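Home | Manuals | Hand-Held Gripper Tools | Section 5 | Previous | Next

Section 5. Finger Linkage Faults and Safe Recovery

5.1 Scope

This section applies to Prukance hand-held gripper tools used in pairs at a desk station. It covers three faults: uneven finger closing, a finger that stays closed after the trigger is released, and a pad that slips on its backing plate. It also gives the stop procedure for use when the two tools of a pair come into contact.

Read Section 2 before starting. The operator must know how to release the trigger lock and how to disconnect the tool cable with one hand.

Faults in the recording software are covered in the Gristadow logger guide. A message on the logger screen that starts with JAW belongs to this section. All other messages belong to that guide.

5.2 Background to this revision

The linkage checks in 5.5 were rewritten after a fault at the Stollholm site. During a tabletop sorting task, the right-hand tool of one pair stayed closed on a key ring after the operator let go of the trigger. The operator pulled the keys out with the free hand. The linkage released while the fingertips were between the pads, and the operator received a pinch injury to the index finger.

Inspection found that the inner pivot pin on one finger had moved outward in its bore. The pin head was rubbing on the outer link. The tool had logged 1,541 closing cycles since its last service, and warning code JAW 157 had been shown and cleared twice on the same day. The previous edition of this manual allowed the operator to clear that code and continue. This edition does not.

CAUTION: Do not remove an object from a stuck finger by hand. Use the procedure in 5.6.

5.3 Setting the work area

Faults are easier to find when the station is laid out the same way each time. Set the work area before doing any of the checks in this section.

1. Lay the cloth flat inside the enclosure. Smooth out folds under the place where the fingers will meet.

2. Put the empty bin on the cloth within reach of both tools. A clear bin is preferred. The pads can then be seen through the wall while an object is being lowered.

3. Place the task objects beside the bin. Leave enough cloth free for both fingers to open fully without touching the heap.

4. Leave shelf items and personal items outside the reach of the tools. Glass bottles may stay at the back of the enclosure only if neither tool can touch them at full arm extension.

5. Hold one tool in each hand with the pads facing the cloth. Do not rest a fingertip on the rim of the bin while either trigger is pressed.
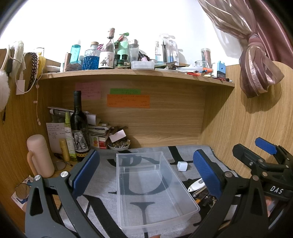

6. Open both tools fully and hold them still for 5 seconds. The logger sets the zero point of each tool during this time. If either tool moves, the zero point is rejected and the step must be repeated.

NOTE: A zero point set with the fingers partly closed gives a false JAW code on the first grasp. Repeat step 6 before treating the code as a linkage fault.

5.4 Fault codes

JAW 104. Left and right fingers of the same tool do not reach the center line together. Go to 5.5.

JAW 131. Trigger position and finger position do not agree. Check that the cable is fully seated, then go to 5.5.

JAW 157. Finger did not return to open within the set time. Stop work. Go to 5.6.

JAW 160. Closing force above limit. Release the trigger and inspect the object. If the code returns with no object between the pads, go to 5.5.

Codes 104, 131 and 160 may be cleared by the operator once per session. JAW 157 may be cleared only after the checks in 5.5 have been completed and signed for on the station sheet.

5.5 Linkage and pad check

Do this check at the start of each shift, after any JAW code that refers to this paragraph, and after any drop onto a hard surface. Good light is needed. Shadows from the fingers can hide a raised pin, so turn the tool during the check and look at each pivot from more than one side.

1. Set the trigger lock to ON and disconnect the cable.

2. Look at the pivots on each finger. There is an inner pivot and an outer pivot. The face of each pin must sit level with the link or slightly below it. A difference in color between pins is acceptable. A difference in height is not.

3. Look along the slots between the parallel bars. Each slot must have the same width from end to end. A slot that narrows toward one end shows a bent bar.

4. Inspect the triangular openings in the outer links for cracks at the corners. Cracks usually start at the corner nearest the outer pivot.

5. Press each pad sideways with a thumb. The pad must not move on its backing plate. Ribs may be worn but must be present over the full gripping face.

6. Set the trigger lock to OFF. Close the fingers slowly by trigger with nothing between the pads. The pads must meet face to face.

7. Release the trigger. Both fingers must return to fully open without help.

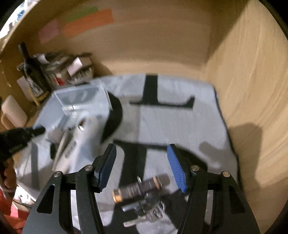

Page 5-7

8. Reconnect the cable and repeat step 6 of 5.3.

9. Pick up a small cylindrical object, such as a pocket flashlight, and lower it into the bin. Then do the same with a flat or loose object, such as a bunch of keys. Watch for a finger that lags behind the other when the trigger is released.

NOTE: Keys are the harder test. A ring or blade can enter the slot between the bars and hold the finger closed with no fault in the linkage. If this happens, follow 5.6 and then repeat the check from step 1.

If the tool fails any step from 2 to 7, attach a red tag and take it out of use. Do not swap fingers between tools. The Okoth pin set is supplied for one finger only, and the pins of a set must be replaced together.

5.6 Releasing a stuck finger

WARNING: Pinch hazard. A stuck finger may release without warning. Keep fingertips away from the pads and out of the linkage openings until step 5 is complete.

1. Release the trigger. Do not squeeze it again to free the object.

2. Lower the tool until the object rests on the cloth. Do not hold it over the bin or over the other hand.

3. Put the second tool down, clear of the first.

4. Disconnect the cable and set the trigger lock to ON.

5. Insert the flat release bar between the pads from the open side and turn it a quarter turn. The pads will separate. Leave the bar in place.

6. Slide the object out with the end of a pen or a similar tool.

7. Check the slots for caught parts, then remove the bar.

8. Carry out 5.5 in full.

If the pads do not separate at step 5, leave the object in place, tag the tool, and return it to the service point as it is.

5.7 Contact between paired tools

The two tools can meet when both reach for the bin at once. Light contact between pads does no damage. Contact between a pad and the linkage of the other tool can trap the pad edge under a bar.

1. Stop both hands. Do not pull the tools apart.

2. Release both triggers.

3. If the tools separate freely, put both down and check the pads as in 5.5 step 5.

4. If they do not separate, lower both to the cloth and disconnect both cables before handling either linkage.

CAUTION: Motion blur in the tool camera can make a moving tool look farther from the bin than it is. Watch the work area directly when both tools are in use.

5.8 Records

Enter every JAW code on the station sheet with the time, the tool number and the object being handled. Enter cleared codes as well. Sheets are kept at the station until the tool has passed its next service.

Manual revised August 2020. Tools tagged under the previous edition must pass the check in 5.5 before they are returned to use.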